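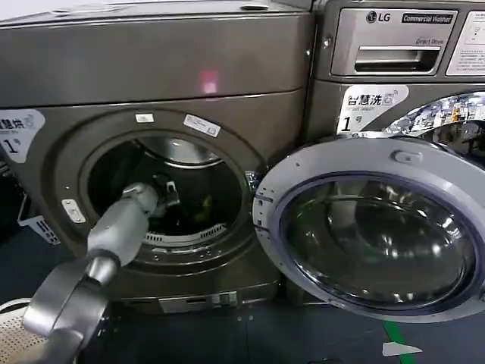 Dryer number 1, with something small and green at the back of the drum.

Print this page | E-mail this to a friend

I have lost more washcloths to shared dryers than I care to admit, and one perfectly good pillowcase that I still think about. My building has no hookups, so every week I haul two bags down to the laundry room, and after years of this I have opinions!

First one: check the back of the drum. Then check it again. Those big front loaders are deep and dark inside, and anything small (socks, baby things, the belt off your robe) likes to hang back there after you've scooped out the big stuff. I used to bend down, peek, see nothing and walk off. Now I put my whole arm in and sweep it along the bottom and up the back wall, then give the drum a half turn by hand and sweep again. The half turn matters because a damp-ish sock will cling up top where you'd never look.

If it's too dark to see, use your phone flashlight. Keep hold of the phone. Ask me how I know.

Same goes BEFORE you load. My neighbor Rohani once dried a whole load of white towels with somebody's forgotten crayon, and I won't describe the towels. Wipe the drum with a wet rag while you're at it. If there's a sticky patch, a little dish soap on the rag, then a clean wet rag after, and let the door stand open a few minutes.

Lint! Please look at the lint filter. In some machines it's a screen you pull out, in others there's a strip of little slots down inside the drum and the filter is behind it or gets cleaned by whoever runs the place. If it's the pull-out kind, clear it every load, even if the person ahead of you swears they did. If it isn't, and your clothes come out wet after a full cycle, try another dryer and report that one by its number. That's what the number is for. I wrote "the one on the left" on a note once and got a call asking which left.

Don't stuff it. I fill mine a little over half and everything dries faster and with fewer wrinkles. Jeans and towels go in one load, thin stuff in another, and the thin stuff is done so much sooner that it more than makes up for the extra trip to the change machine. Shake every piece out as it goes in. My sheets used to come out in a ball with a wet middle, so now I stop the dryer after 18 minutes, untangle them and start it again.

For the little things I use a zip mesh bag, one per person in the family. Bright colors are a big help here, too. I bought lime green and orange washcloths on purpose, and I haven't left one behind since January.

Oh, and run your hand around the door seal and the rim on the washer next door before you leave, if that's the one you used. Socks fold themselves right into the rubber. Zahira found 35 cents and a hair clip in there last week, plus one of my socks, so I'm getting that back on Sunday.

Filed under: Laundry Day, Small Apartment Living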